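Notes for the talk: How a Straw Poll Dies
March
By Szczepańska
6 min read

Start without the slide. Ask who in the room has ever voted in a straw poll. Wait longer than is comfortable. Some of them will have done it and forgotten, and that's more or less the talk.

Opening story. Garidville held its county party straw poll in the fairground hall for years. You bought a ticket, you got a plate of pork and a slip of paper, and you wrote down who you wanted for governor. The plate was the draw. In the last year it ran, 600 tickets were sold and 200 slips came back. The pork did much better than any of the candidates.

(Pause. If they laugh, move on. If they don't, move on faster.)

What a straw poll is for. Say this plainly, the students will be taking notes. It picks no one. It binds no one. It raises money for the party that holds it, and it gives reporters something to write in a slow month. The campaigns know all this and used to come anyway, since staying home looked worse than losing.

Then one year a front-runner stayed home and nothing happened to him. I'd like to give a grander account of the decline. The other campaigns looked at the bus rental bill, looked at him, and started having scheduling conflicts.

Next slide. Talk over it.
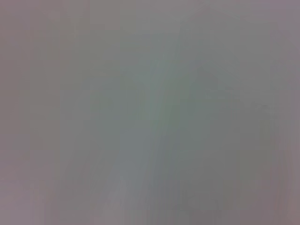

Slide 4: gray, with a paler band near the middle.

The money part. Keep this short or they'll start looking at the door.

A campaign that wanted to win in Garidville bought tickets in bulk and handed them to anybody willing to ride a bus. The rules allowed it. The rules were written by people who sold tickets. Later on the county party tried asking for proof of residence, and sales dropped so sharply that the next year it asked for proof of residence in a much quieter voice.

Sornby, the next county over, went the other way. They made the poll free, moved it to the library and limited it to registered party members. It was clean and fair, and it lost money on the folding chairs. They held it 2 times.

I was at the second one. It was the best-run political event I have ever attended and I could hear the clock. There was a table for each campaign and most of the tables had a stack of leaflets and a bowl of mints. One campaign had sent the mints and no person.

[Skip this next bit if we're past the halfway mark.]

The online version. Gruvent, where the state party's younger wing is strongest, put its poll on a website. It was open for a weekend. By the first night a man who had dropped out of the race in the spring was leading by a wide margin. By the second night he was being beaten by a write-in for the mayor's dog. They published the results with the dog removed, and I have always thought that was the moment to stop claiming it measured anything. The dog's supporters complained, with some justice.

Questions people always ask, so get ahead of them:

Did it ever predict the winner? Sometimes. So does the order of names on a yard sign truck. If someone brings up the year it got the top two right, agree with them, then mention the year before.

Who misses it? The small campaigns do, and this is the part of the talk I mean seriously. Slow down here. A candidate with no money and a decent speech could stand on the same stage as one with a plane. For 6 minutes each, everyone got the same microphone. The debates that replaced it have an entry rule based on national polling, and you get into the national polls by having been in a debate.

Isn't that unfair? Yes. Let them sit with it for a second. 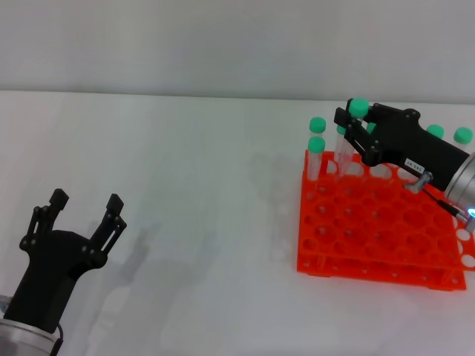 Slide 7: black gripper, fingers open, over a pale tabletop.

What came after. The Garidville party now holds a dinner. It costs more, there's no pork, and candidates speak by video if they speak at all. There is no ballot of any kind. Attendance is good. The treasury is healthier than it was in the straw poll days, and the chair will tell you so before you have your coat off.

What's gone is harder to put on a slide. People who would never stand up at a meeting used to put a name on a slip of paper and then argue about it in the parking lot. They argued with the person they'd sat next to, who had often arrived on the other side's bus. I have notes from one of those arguments. It was about road salt. It went on until almost 9 p.m. and both of them had it wrong.

Don't get sentimental. It was also hot, badly run and faintly crooked.

Close with the fairground hall. They've put in new doors and it rents by the hour for weddings. The old ballot box is in the office there, and the last time I visited it was holding the lost gloves.

Take questions. Repeat each one into the microphone, the back row can't hear. If the road salt man is here again, let him go first.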